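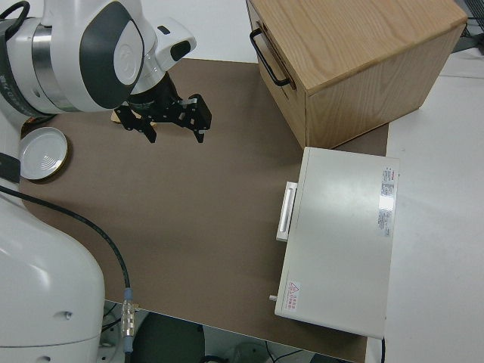 Refinishing a Solid Wood Cutting Board

Wash the board with dish soap and hot water, then stand it on edge to dry overnight. Moisture left in the grain keeps oil from soaking in.

Sand with the grain, starting at 80 grit and finishing at 220. Deep knife marks need 60 first. Wipe off the dust, dampen the surface to raise the grain, let it dry and sand lightly once more.

Warm food-grade mineral oil to nearly 41 °C and flood both faces and the end grain. Wait 70 minutes, wipe, and repeat until the wood stops taking oil — end grain may need 6 coats.

For a wax finish, melt one part beeswax into four parts oil in a double boiler. Rub on thinly and buff after 11 hours.

Re-oil when water no longer beads. Do not use olive or corn oil; both turn rancid.

Updated 26/04/2019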